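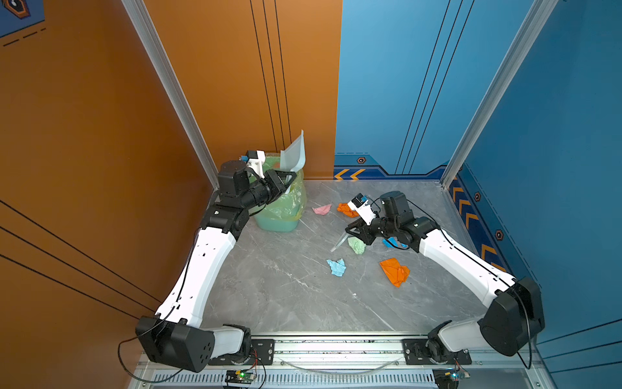 Can a machine do the sweeping yet?

Halima Kioko has spent most of this year trying to get two robot arms to clear up scraps of paper. She runs the chores group at Chidiac, a small firm on an industrial estate outside Tallivstead, and when I visited one Friday in November she had a tally sheet taped to the door. It stood at 1,767 attempts.

"People ask me when they can have one at home," she said. "I ask them how tidy their home is."

The job sounds like nothing. Screw up some coloured paper, drop it on the floor of a small walled space, and have the arms put it in the bin. One arm holds the dustpan. The other has the tool that does the pushing. A child of five could manage it, and a child of five would also cope if the bin liner slipped down or somebody had moved the bin.

Machines have been good at the other kind of work for decades. At Gredlow, which makes hinges and door fittings, arms behind a fence have loaded the same press since before most of the present staff arrived. Every blank turns up in the same place at the same angle. Wenceslao Esquivel, the production manager, took me round and seemed a bit bored by them. What he wants is something to clean up underneath. Offcuts and bits of packaging gather round the benches all day, and at the end of each shift 16 people stop work and pick up brooms.

"It's the last job in the building I'd have guessed would be hard," he said.

Paper is awkward stuff for a robot. A crumpled ball rolls when it is nudged and a flat piece stays where it is. Press too hard and the tool bends or skids over the top. Press too lightly and it leaves the scrap behind. Then there is the tipping out, where the pan has to be raised over the rim of the bin without pulling the bag down with it.

The Chidiac arms learn from people. An operator moves a matching pair of handles, the arms copy, and the cameras on the wrists record what happens. Kioko's team gathered 1,000 of these runs before they let the software try by itself. On the paper it was trained on, in the space it was trained in, she says it now finishes more often than it fails. Shift it to a carpet and it is back to being hopeless.

Speed is the other trouble. The best clear-up I was told about took 3 minutes. Esquivel reckons one of his people would do it in a few seconds, on the way to something else.

Plarnholm, a rival based two towns over, has gone the other way and is building a machine that does nothing but wipe worktops. Kioko thinks they may well sell something first. Her own bet is that arms which can use an ordinary dustpan will later learn to use an ordinary cloth – and that shops and workrooms will get them well before kitchens do.

Esquivel has said she can bring a pair to Gredlow in the spring, to try one bench on the night shift. He has not cancelled the order for new brooms.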